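Lighting and Surface Finish in a Small Shared Room
Student project report, Interior Studies
Imad Karaki
June 2018

Summary

The project looked at one small room used by students for group work and short meetings. The room is pale almost throughout, and people who use it had complained that it felt too bright in the day and flat in the evening. I compared two lamps, two table finishes and three ways of placing the table. The main finding is that a change of lamp made less difference than moving the table away from the wall. A matt cover on the tabletop helped a little with glare but was not popular.

1. Background

The room was repainted before I started the course and has had the same colour since. It has a white wall, a slatted white ceiling and a round white table, and the furniture was chosen to match. The brief for the studio project was to pick an existing room, find one problem with it and propose a change that could be made without building work. I picked this room after using it for most of the autumn term and getting a headache in it more than once.

I began in March with a short set of interviews. Most people said the same thing in different words. Reading from paper at the table was tiring, and laptop screens picked up reflections. Two people said they liked the room as it was and wanted it left alone. I have kept their comments in the notes because they were the only ones who used the room early in the morning.

2. What I wanted to find out

The first question was whether the brightness came mainly from the lamp or from the surfaces. The second was whether the position of the table changed how people judged the room. The third, added later at my tutor's suggestion, was whether a cheap cover on the table would do as much as a new lamp.

I did not look at heating, noise or the door, although all of them came up in the interviews.

3. Equipment and budget

The budget was 500 for everything, including printing. The lamps were a Zavetti floor lamp with a warm bulb and a Ginting floor lamp with a cooler one. Both were on loan, so only the bulbs were charged to the project. The warm bulb was rated at 3,000 kelvin.

The matt cover was cut from a roll of Standano table film in off-white. I had hoped to use a pale green as well, but the sample arrived with a crease down the middle and the supplier could not replace it in time. A light meter was borrowed from the department store cupboard. It is an old model and the display sticks, so each reading was taken twice and the second one written down.

4. Method

Readings were taken at table height with the meter lying flat. I took them in the morning, after lunch and in the evening, with each lamp and with the table in each of its three positions: close to the wall, in the middle of the floor, and near the door. The cover was tested only with the table in the middle.

After each session I asked the people present to read one page of text and then fill in a short form. The form had five statements, such as "I could read without moving the page" and "The room felt comfortable", each marked from one to five. The readings and forms were typed into a single sheet, which I called Garum so that it would not get mixed up with my other coursework files. By the end it held 3,147 entries, counting every reading and every answer as one.

Some sessions had to be dropped. In one case the lamp had been switched off at the wall and I did not notice until the forms were in.

5. Results

5.1 Lamps

The warm lamp scored slightly better in the evening. In the morning there was no real difference between the two, as daylight was much stronger than either. Several people wrote that the warm lamp made the wall look yellow, and one asked for the other lamp back.

5.2 Table position

With the table close to the wall, readings were higher and comfort scores were lower. The wall throws light back onto the tabletop, and anyone facing it has a large bright surface straight in front of them. Moving the table to the middle of the floor improved the comfort scores at every time of day. The position near the door gave the lowest readings but people disliked being in the way.

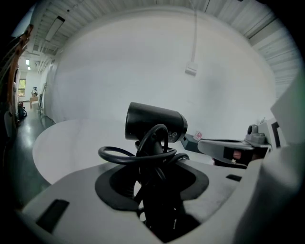 Figure 1. The round table and the white wall behind it, with the slatted ceiling overhead.

The wall has very little on it apart from a thin white cable and a small white box. I had thought of hanging a fabric panel there, and still think it would be worth trying, but it would have meant fixings in the wall and that was outside the brief.

5.3 Table cover

The film cut down reflections on the tabletop. Comfort scores went up by less than one point, and the comments were mixed. People said it felt sticky under the forearm and that pens left marks. It also lifted along the curved edge after a few days — cutting film neatly to a circle was harder than I had expected, and my second attempt was only a little better than the first.

6. Discussion

The results point to the surfaces more than the lamps. This agrees with what people said in March, although most of them had blamed the lighting. The evening scores should be read with care, as fewer people came to those sessions and some of them were friends from my own course.

If I did the work again I would fix the chair positions as well as the table. People moved their chairs to suit themselves, usually away from the wall, and this probably hid part of the effect. I would also test the fabric panel first and leave the film out.

7. Recommendations

Keep the round table, and stand it in the middle of the floor. Use the warm lamp in the evening only. Do not fit the film. Any future repainting should consider a slightly darker colour on the wall facing the table, with the ceiling left as it is.

The forms and the full sheet of readings are kept with the studio copy of this report.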